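Pre-visit check, Bavik two-arm cell, cloth folding demonstration
Site: Veltora, demonstration bay 7
Checked by: Wendelin Marti
Month: February
Visitors expected: 34, in two groups

Items are marked OK, OK with comment, or OPEN. OPEN items must be closed before the first group is let into the bay.

## 1. Table and surroundings

- [x] **1.1 Table stable when leaned on.** OK.
- [x] **1.2 Visitor line at least 715 mm from the table edge.** OK with comment. Line relaid after the bay was swept. The old one was too close on the side nearest the door.
- [ ] **1.3 Work surface clean.** OPEN. Small dark specks on the white top near the cloth. Wipe down before each run.

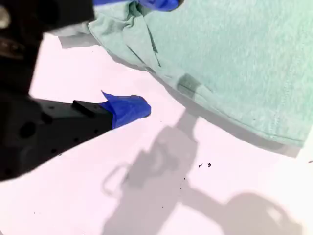 The same cleaning applies to the fingertips. Grit carried on the tape ends up in the fabric, and the Barer cloths mark easily. Use a dry wipe only, with motor power off.

- [ ] **1.4 Cables clear of walkways.** OPEN. Black cable on the floor beside the table, upper left as seen from the overhead camera. Cover it or move it under the neighbouring table.
- [x] **1.5 Blue tape marks on the table top in place.** OK.

## 2. Arms

- [x] **2.1 Fixings tight at base, elbow and wrist, both arms.** OK. Two screws on the left base taken up a quarter turn.
- [x] **2.2 Blue housings free of cracks.** OK.
- [ ] **2.3 Wiring secured at the joints.** OK with comment on the left, OPEN on the right. Red and white wires are exposed at the joints on both arms. Check for snagging through the full range of movement and add a tie on the right arm if needed. 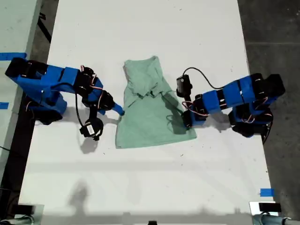
- [x] **2.4 Emergency stop cuts both arms.** OK. Tested from both positions.
- [x] **2.5 Speed limit set for visitors.** OK. Held at 20 per cent of maximum. Do not raise it on request.

## 3. Demonstration run

- [x] **3.1 Garment laid between the arms before power is applied.** OK. The mint-green one is to be used for both groups.
- [x] **3.2 Arms do not touch each other at the closest point of the programme.** OK. Stepped through by hand first, then at demonstration speed.
- [x] **3.3 Clamps at the table corners tight.** OK with comment. Both checked by hand. Repeat between groups.
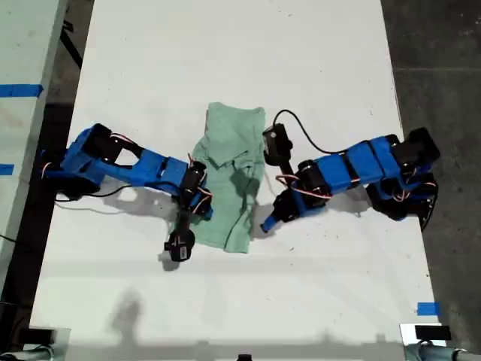 ## 4. Grippers and handling

- [x] **4.1 Tape on fingers sound, no loose ends.** OK with comment. The blue tape is slightly wrinkled on one gripper but holding. Spare roll to be kept in the bay.
- [x] **4.2 Grip force at the low setting.** OK.
- [ ] **4.3 Visitors told not to take the cloth from the gripper.** OPEN. Wording missing from the Jatoi briefing card. Add it before printing.
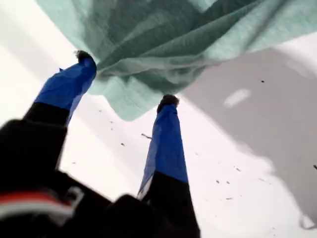
Marti would like 4.3 spoken aloud as well as printed, as people at the back will not have read the card by the time the arms start moving. Agreed. The operator will say it at the line, before motor power is switched on.

Open at time of signing: 1.3, 1.4, 2.3 (right arm), 4.3. Recheck at 08:30 on the morning of the visit.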